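Oiling timber benchtops at Dalden

The July maintenance round at the Dalden workshop covers all timber benchtops, including the butcher-block tables. Boards that were oiled in autumn have dried out faster than expected, mostly near the heating vents.

Brock Fraser has set the procedure. Scrape off any glue, then sand along the grain, finishing at 300 grit. Wipe down with a damp cloth and leave until the colour is even. Apply two thin coats of Tenness oil, 20 hours apart — thick coats stay tacky and pick up dust. Old stains that survive sanding can be left alone. They do not affect the surface. 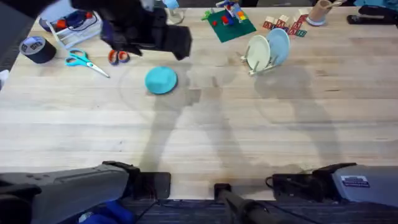 Humidity matters more than temperature at this time of year. Keep the side door shut while the second coat cures, and lift the tops clear of any metal brackets so the undersides can be oiled as well. A top sealed on one face only will cup.

Used rags go in the lidded steel bin, laid flat and wetted. Jenő Kerekes has the key to the oil cupboard until 4 pm.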